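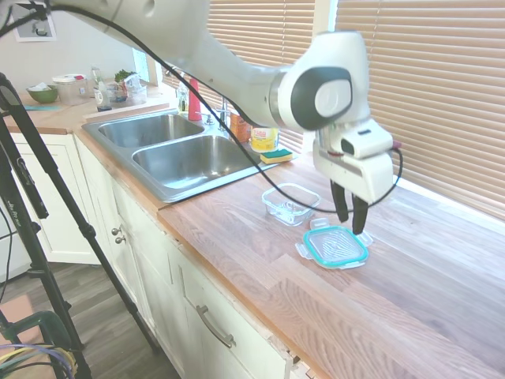 July 9, 2019 — kitchen bench, containers and lids

Picking up the storage work from where we left it in June. The question is still which containers we keep for the shared kitchen and which go to the back cupboard. Today was glass with snap-lock lids only. The plastic tubs get their own entry.

Setup

Container and lid apart on the wood counter, to the right of the double sink. Lid flat, all four flaps out to the sides, glass open and empty. I want every trial to start from this layout so the times can be compared. Last month half of them started with the lid already sitting on the rim, and Caroline Rotich was right to throw those out.

The lid is the clear one with the teal seal. On the sheet I'm calling it lid T. Please don't write "the blue one" any more, we have a blue one and it doesn't fit this glass.

Leak check

1. Filled to the line with 200 ml of tap water, lid on, flaps down, short sides first.
2. Upside down over the large basin for 4 minutes.
3. Paper towel under the corners, then weighed the towel.

First run dripped at one corner. Took the lid off and found the seal had ridden up out of its groove there, probably from the last wash. Pushed it back with the handle of a teaspoon and repeated. Towel came out at its starting weight. Repeated twice more with the same result.

Second set, flaps closed in a circle going clockwise. The last flap needs noticeably more thumb, and on one run it popped open again when I turned the box over. Going with opposite pairs from now on. Changed the card inside the cupboard door to say so.

Seal cleaning

Pulled the seal out completely. Some gray film in the groove, which a cloth doesn't reach. Soft brush and dish soap got it, rinse under the faucet, then dry on the rack with the seal laid beside the lid. Left it 40 minutes and there was still water in the groove, so it needs longer or a shake first. Putting the seal back takes patience at the corners. Start with the corners, then press along the sides.

The Jeliment brushes are too wide for this. The narrow one from the Vernau order works but there is only one of it, and it lives in the coffee drawer. Ask before taking it.

Counter

Wiped down before and after. Water sitting near the sink edge is going to mark the wood if we keep draining things straight onto it, so drain over the basin or on the rack. Oil is due. I have it down for the end of the month — if somebody wants to do it sooner, go ahead, but tell me so I don't book the bench for the same evening.

The bottles by the faucet can stay where they are. They were in my way only once, when filling from the back side, and moving them every time is more bother.

Stock

The replacement seals from Manríquez are on order 2112. They were supposed to be here last week. When they come, check the corner radius against lid T before opening the whole bag. The previous ones were cut for the rounder Detedby boxes and stood up at every corner.

Open points

— Does the seal ride up after each dishwasher run, or was this a one-off? Wash lid T on the top rack, look at all corners, write it down.
— Flap hinges: no whitening on this lid. Two of the older lids in the drawer have it. Keep those for dry goods.
— Hot fill not tried yet. Caroline wants it done with soup and not just hot water, and she will bring the soup.
— Freezer run after that. Leave more headspace than the line suggests.

Glass and lid washed by hand and put away together, second shelf, left side. Lid stored upside down in the container with the seal out. Sheet is in the folder on the bench.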